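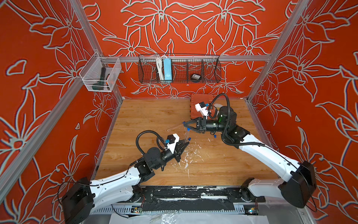
Cellule à deux bras, tâche « tube transparent ». Pinces rapprochées au centre du plan de travail.

Cellule bi-bras : les règles avant de lancer une série

Version courte. La longue est dans le classeur Degefa, à lire une fois quand même.

1. Avant la mise sous tension
Plan de travail dégagé entre les deux bases. Ce qui reste au fond (mallette, rouleau) doit rester hors trajectoire, sinon dans le panier. Vérifier les fixations des bases sur le rail avant. Un quart de tour de jeu = on arrête, on resserre, on note.
Câbles annelés : boucle libre au-dessus du poignet, jamais tendue en bout de course. Faire le tour complet à la main, bras désactivés.

2. Vitesse
Bras seul : 300 mm/s maxi. Les deux pinces à moins de 12 cm l'une de l'autre : mode lent obligatoire, profil Ladon 806. Pas le 805, il n'a pas la zone partagée.

3. Prise du tube
Une pince tient, l'autre approche. Jamais deux fermetures en même temps. Effort de serrage au minimum, puis on monte par petits pas -- un plastique fin marque vite et la marque fausse toutes les prises suivantes.
Bouchons bleus : on regarde où ils sont avant chaque cycle. Un bouchon sous les mors au moment de la descente, c'est arret.

4. Mains dans la cellule
Non. Sauf bras désactivés ET voyant de la console Bramuva éteint. Une pause logiciel ne compte pas. Même pour un bouchon. Même « juste deux secondes ».

5. Caméras de poignet
Chiffon sec, pas de solvant. Si on touche au support, recalibrer les deux côtés, pas seulement celui qu'on a bougé.

6. Fin de série
Bras en position parking, puis coupure -- dans cet ordre. Brosser le plan, surtout devant les bases, les traces claires génent la détection d'un objet transparent. Papiers et films plastique : poubelle. Rien ne traîne près des cartes sous le rail.
Remplir la fiche 101 : nb de cycles, chutes, arrêts. Vendredi, les fiches partent chez Nollenov.

Doute sur un réglage : Aniela Zalewska, avant de relancer, pas après.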